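Party bus or two vans for a 50th in Wivbridge?

marlow_jean
Hi everyone, long time reader and hardly ever a poster. My sister Unathi turns 50 in April and I've been put in charge of getting everybody from her house in Clellby to the restaurant in Wivbridge, then on to the dance hall, then home again at some unholy hour. We'll be sixteen if my cousin's knees cooperate. I've got a quote from Kurek Coaches for a party bus, $1211 for six hours with the driver's tip included, and my brother-in-law thinks that's highway robbery and wants to rent two passenger vans and find two people willing to drink ginger ale. I love him dearly but he hasn't offered to be one of the two. Has anybody done this run lately? Is that a fair price?

tollgate_ray
Happy birthday to your sister! We used Kurek for our anniversary and I have nothing but nice things to say about the driver, who waited while my mother-in-law went back for her cardigan twice. The bus itself was a bit tired, the speakers buzzed on the left side, but it was clean and it came early. Your price sounds right to me for six hours. Ask if the clock starts when they leave the garage or when they get to your door, though. Ours started at the garage and we lost a good chunk of the evening to it.

pennywhistle
I'm with the brother-in-law, sorry Jean! We did two vans for my son's graduation dinner and it was lovely, the kids all piled in one and the grown-ups could hear each other talk in the other. Came to a whole lot less even with gas. You don't need purple lights to go nine miles.

marlow_jean
Oh Penny, I do see it, but who drives? Everyone I'd trust with a van is someone Unathi would want on the dance floor with her. And Ray, thank you, I never would have thought to ask about the garage. I called them this morning and the clock starts at the door, but there's a $100 cleaning deposit that I'd missed completely on the second page.

tollgate_ray
They gave ours back without a fuss, if that helps. It took a couple of weeks. We had a sheet cake on board, too, so they can't be all that strict.

dbl_clutch
I drove charters for a good many years (not for Kurek) and I'd gently disagree with Penny. Two vans always means one van gets lost, or one van leaves before Aunt So-and-so has found her shoes, and then your phone rings all night. With one bus you count heads once and off you go. What I would do is get a second quote from Hillex. They're out past the fairgrounds, and their smaller bus has proper steps with a rail, so it might suit the cousin with the knees. Get the pickup times in writing whoever you choose, and ask what an extra hour costs before the night, while you still have the upper hand.

pennywhistle
Well, we didn't lose a van, but I'll grant you we only had the one stop. Three stops with sixteen people in party shoes is a different kettle of fish.
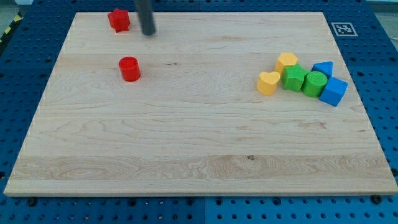
marlow_jean
So I called Hillex, and the lady there was an absolute sweetheart and let me ramble on about the whole birthday. They want $80 for every extra hour, where Kurek was a bit vague and said it would depend on the driver. The base price came out nearly the same. The rail on the steps sold it for me, I think, my cousin would never ask for help getting down but I know she'd be dreading it all through dinner.

tollgate_ray
I'd still say Kurek if you want the music loud, buzz and all. But a rail is a rail. Did they say if you can bring your own playlist?

marlow_jean
You plug your phone in up by the driver. My niece is already making a list and I've been told I get two songs, which is generous of her!

dbl_clutch
Good choice. Bring a spare charging cable, the one on the bus will have been chewed by every wedding party since New Year's.

pennywhistle
Tell the brother-in-law I fought his corner as long as I could. Have a wonderful night, Jean, and do come back and let us know how the steps were. My dad's retirement is coming up in the fall and he's a bit wobbly on his feet these days.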